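Prirnholm Paired Hand Grippers

For collecting manipulation examples with two hands, no robot required

Teaching a machine to deal with laundry takes a great many examples of laundry. The Prirnholm pair lets a person supply them at something close to normal speed, holding one gripper in each hand and picking things up the way they always have, only slightly worse.

Each gripper records its own close-up view. A third view from head height can be added if your model likes to know what the hands are up to. 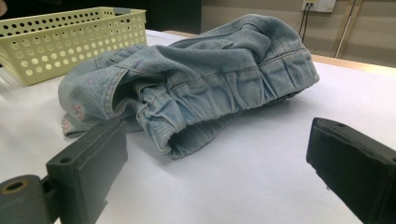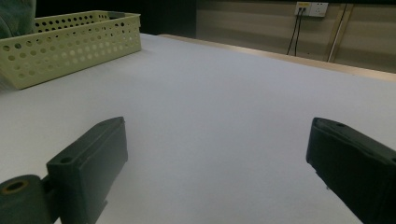
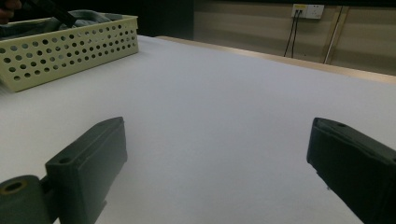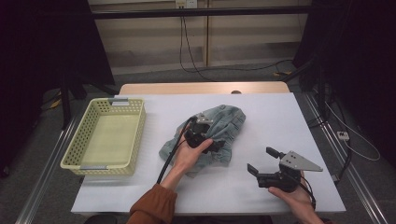

Denim and basket session: three gripper views, then the view from the head.

Clothing is the hardest thing we test on. It has no fixed shape and no interest in your schedule. New operators should plan on a practice batch before anything goes into the training set - the first few tries mostly teach the operator.

What you get
2 grippers with fingers fitted
2 cables
1 spare set of finger pads
Oris recording software, one seat

Recording
Oris starts both grippers on one clock and saves each attempt as its own file. Failed attempts can be tagged and kept. Please keep them. A model that has only seen success gets very confident and then drops your shirt.

Storage is set at 500 attempts per session by default and can be raised to 700 in settings. Your wrists may have views on the second number.

Fingers wear with use and can be ordered separately. Grippers ship from Plarkovberg, already calibrated as a pair, so don't mix them with another set.

Page updated September 17, 2019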